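Bunnag Elementary Parent Group
Minutes, 2020-12-02, evening call

I took notes again since my turn got skipped in the fall, so apologies for the spelling and for anything I boiled down too hard. If I got you wrong, write to me and I'll fix it before these go in the binder.

We got going late because the link in the first email was the old one. Songül Kocabaş chaired. Most of the classroom parents were on, plus Mrs. Delray from the front office, plus two dads from second grade who were new (welcome, and sorry the first half was all about spreadsheets!). Marcus and Tanya sent regrets. We had enough people to vote.

Last month's minutes

Approved with one change. I had written that the book swap was "canceled" and it should say "moved to spring." Fixed.

Read-a-thon results

This was the big one and I'm so happy to type it. The fall read-a-thon brought in $2854. Our goal was $2000, so we're well over, and that's after the online payment fees came out. Songül read the number out twice and there was a lot of clapping, most of it on mute.

A few checks are still sitting in backpacks, we think, because several families pledged and haven't sent anything in. We talked about whether to chase them. I said I'd rather not, it's been a hard year and a pledge made in October might look different in December. Pete felt one friendly reminder in the school newsletter was fair as long as it names no one, and that's what we settled on. Mrs. Delray will put it in the next issue. After that we close the books.

Third grade read the most minutes and gets the extra recess. Fourth grade wants a recount. Songül will look at the log sheets again with their teacher, but the recess for third grade stands whatever she finds – they've already been told, and I am not going to be the one to take it back.

What the money goes to

We had promised families it would go to the library and to outdoor seating, so the talk was only over how to split it. Up to $2000 goes to outdoor seating and the rest to the library. The librarian's list has been in our shared folder since May and it's a good list, lots of graphic novels and a few replacements for things that have been taped back together too many times.

On the seating: we have one quote, from Hirninberg, for log-style benches along the fence by the kindergarten door. Pete would like a second quote before we sign. Fine by everyone. Lorna asked if the benches can be moved later if the district redoes the blacktop, and we didn't know. I'll ask when I call them.

There was a longish side conversation on whether a parent with a truck and a saw could do the same thing for the price of lunch. I love this idea in theory. In practice the district wants a proper certificate for anything kids climb on, and Mrs. Delray confirmed that. So, no.

Vote: split as above, second quote first. All in favor.

Winter walk

With the holiday sale off the table this year, we're doing a sponsored walk, and it's going to be a walk-wherever-you-are kind of thing. Each family picks a route, does it any time over the weekend before break, and sends in a photo and the sponsor sheet. No crowd, no start line, no cocoa table (I'm sad about the cocoa table).

The map people had suggested a set course from the school to Clevness Park and back. It's pretty, but if we print a course then people will all show up on it at once, so we dropped it. We'll list it as one idea along with the river path and "around your own block as many times as you can stand."

Costs are close to nothing. Paper and stickers, really. Statex has offered to print the sponsor sheets for free if their name goes on the back, and Songül checked that with the principal and it's okay. Sheets go home in Friday folders and there will be a version to download for the kids who are learning from home. Please, everyone, remind your class that home kids are included. Two of them got left out of the read-a-thon stickers and I heard about it at the grocery store.

Prizes: we agreed on no prizes for the most money. Each child who walks gets a sticker and their name on the hallway wall, and there's one drawing per grade that anyone with a photo turned in can win. The drawing prizes will be little things from donated stock. Lorna has the donated stock at her house and is sorting it by grade, and she'd be glad to hand the job on by January.
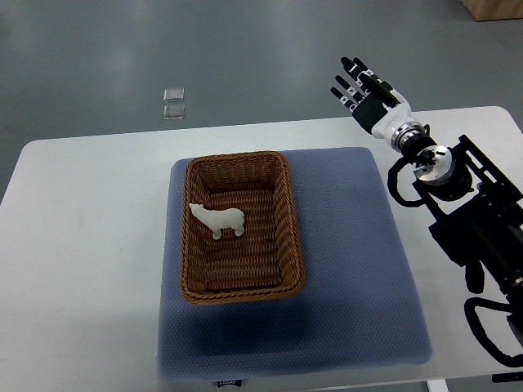
Pete wondered whether a drawing per grade was too much work, and if we might be better off with one for the whole school and a nicer prize. His worry was that the small ones get lost in a heap of little bags and then a kid gets missed. It's a fair point. We went back and forth on it for a while, and in the end it stayed at one per grade, mostly because the kindergartners never win anything when they're up against fifth graders with six cousins. Strictly speaking a drawing doesn't care how many cousins you have, as Pete then said, and he's right, but the vote had happened by then.

Jess will write the rules up on half a page. Songül asked that they say clearly what to do if a family doesn't want their photo on the wall. A drawing of the walk is just as good.

Helpers for the walk

We need 9 people in all: a few to open envelopes and log the money, a few to put up the wall, and someone to answer the email. We have five names so far. The two new dads put their hands up before I'd finished the sentence, so thank you again. The wall has to be done after dismissal, and Mrs. Delray says only 4 people can be in the front hallway at one time under the current rules, masks on. We'll do it in two turns.

I'm taking the email. If you write to the group address and it takes me a day, that's me making dinner.

Money handling

Short but important. Songül would like two people present any time cash is counted, on the school side of the door, and the total written down and signed right there. We sort of did this in the fall. We'd like to really do it now. The sheet for this is in the shared folder under "Counting" and there are printed copies in the office tray.

Jess asked about going all online next year. Some families don't have a card or don't want to use one for this, so we'd still need the envelopes. We'll look at which payment site takes the smallest cut and talk about it in the new year.

Other business

Coat rack. The free coat rack outside the office is going down fast. Kids' sizes are the ones people need. If you've got outgrown ones that still zip, bring them in by the end of next week.

Teacher lunches. We usually do a potluck before break and we can't. Lorna suggested boxed lunches from the deli and there was a lot of warmth for that, but nobody had a price. She'll get one and email it around, and we'll vote by reply. If you don't reply I'm counting you as a yes, and Songül says I'm allowed to do that for anything under a hundred dollars.

Spring. The book swap and field day are both on the list and both are complete question marks. We'll pick it up in February.

To do

Me: call Hirninberg and ask if the benches can be moved; answer the group email.
Pete: second bench quote.
Songül: log sheets with the fourth grade teacher; go back to Statex with the final sponsor sheet.
Jess: half page of rules.
Lorna: drawing prizes; price for the boxed lunches.
Mrs. Delray: newsletter reminder; book the hallway.
Classroom parents: ask for four more helpers, and check in with your home learners.

We wrapped up later than planned – the truck and saw discussion, mostly. Next call is the first week of January, same time, and I'll send the right link.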